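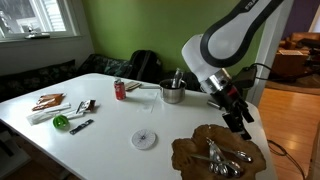

Spoons in a brown tray. Throwaway cutlery will need a request in Vurnside starting in January.

Vurnside to end automatic plastic cutlery with takeout orders

May 28, 2024

Restaurants and cafes in Vurnside will no longer be allowed to put plastic forks, knives and spoons in takeout bags unless a customer asks for them, under a rule the town council passed 9 votes to 3.

The rule takes effect in January. It covers sit-down restaurants, coffee shops, food trucks and the deli counters at grocery stores. Napkins and straws are not included. Customers who eat on site must be given metal cutlery if the business has a dishwasher.

Sabina Lukáč, who wrote the measure, said she had expected more resistance from owners. "Most of them told me they were tired of paying for forks that go straight into a kitchen drawer," she said. "People eating at home already have spoons."

The town will offer grants to small businesses that need to buy metal cutlery or a dishwasher. So far 53 have asked for an application form. Businesses with 12 or fewer employees will be first in line, and the money can also be used for racks and storage bins.

Saraç, a soup and flatbread restaurant on the main street, stopped handing out plastic spoons on its own last winter. The restaurant keeps a box of them behind the counter for office workers and travelers, and staff ask each customer before closing the bag.

Not everyone on the council was in favor. Members who voted no said the wording on delivery apps was unclear — many orders are placed through companies based outside the town — and asked for the vote to be put off. The final text says an app order counts as a request only if the customer checks a box.

A business that breaks the rule will get a written warning first. Fines will be set at a later meeting. The neighboring town of Trosurau is considering a similar measure.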